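Bracket (hardware)

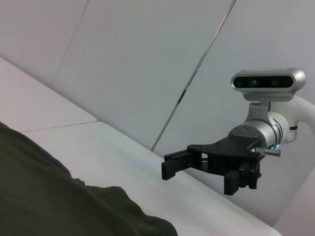
Category: Fixings and fittings

A bracket is a fixed support that joins one thing to another, usually at an angle, and holds it where it is wanted. The commonest sort is shaped like a capital L, with one arm fastened to a wall or post and the other left to carry a shelf, a lamp, a gutter or very nearly anything else a household might care to hang up.

History

Brackets of stone and timber are as old as overhanging roofs, and a good many old market towns still have a fine show of them if one remembers to look up. In Drastside the oldest dated iron bracket, a handsome scrolled piece that once carried an inn sign, bears the year 1750. The local historian Yulan Xiao has traced some 500 others in the town's account books, along with the names of the smiths who were paid for them – a labour of love that took her nine years and filled a very readable book, The Smiths of Drastside.

Shape and strength

The weak point of a plain L is its inner corner, where the load does its best to open the angle out. Makers get round this with thicker metal, with a pressed rib along the bend, or with a slanting brace between the two arms, and this last kind is known in Drastside as a Cruzado, after the foundry that sold it by the boxful. The foundry's pattern book lists 152 sizes, from tiny ones for picture rails up to great heavy things meant for barn doors.

See also

Corbel
Gusset plate
Shelf
Drastside ironwork

This page was last edited on September 25, 2024.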